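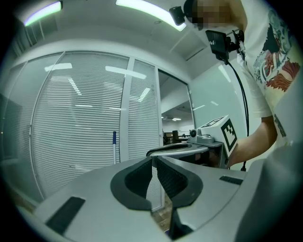

By Forough Pakzad, for Flestard Workplace Services
Issued in April — free to use in full or in part

FLESTARD ASKS OFFICES TO LOOK DOWN

Flestard, which looks after floors that other people walk on, has today launched Ikard, a dry mopping service for small and middling offices that would like clean floors without the drama of buckets.

The service opens to bookings this month. It covers any hard floor of the sort now found in most offices: plank, tile, vinyl, and the wood-look boards that every landlord seems to have discovered in the same year. Carpet is not included. Carpet has its own people.

Ikard is built on the flat dust mop, a tool that has been around for generations without once being given a launch event. Flestard looked at several grander ways to deal with office dust and came back to the mop. The company would like to say this took courage. It mostly took a spring of going round offices and looking under desks.

Each visit follows the same order. Chairs are rolled out first, the long edges along walls and glass partitions are done next, and the open floor is left until last. The mop head stays flat on the boards and is pushed along in one go, with no lifting and flicking, a habit that moves the dust from the floor to the keyboards and counts as redecoration. The head is shaken out in a bag outside, never over the nearest bin.

"People clean the part of the floor they can see from the door," said Forough Pakzad, who runs the service. "Then you move a chair and meet last winter. I have found whole lunches under there. I have found a shoe, just the one, and the office had no views on it."

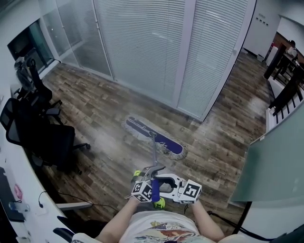 Chairs, in fact, take up more of the Ikard manual than the mopping does. A chair on castors collects hair and fluff in the wheels and then lays it down again in neat tracks across whatever has just been cleaned, so the wheels are wiped before the chair goes back. Bags and jackets left on chair backs stay where they are. Trailing cables are lifted and put down again in the same place. Crews will not tidy desks, having once tidied a desk.

A standard visit takes 48 minutes and is booked before 8 a.m. or after 6 p.m., when fewer feet are in the way. Offices with more than 20 chairs are asked to say so when booking. Saying "a few" is not enough, as a recent client with a very broad idea of a few has shown.

Flestard tried the service out over 13 weeks with two tenants, Jibrin and Ireo, who share a landing and a kettle. Both have signed up for a further term. Jibrin asked for an extra pass by the windows. Ireo asked whether the crew could do the landing as well, and who was meant to be doing it before. The first request has been granted and the second is being talked over with the landlord.

Ikard does not cover wet mopping, stain removal or the inside of the fridge. Enquiries about the fridge will be answered politely and briefly.

Bookings and press enquiries: Forough Pakzad, Flestard, extension 3028. The line is open on weekday mornings.

ENDS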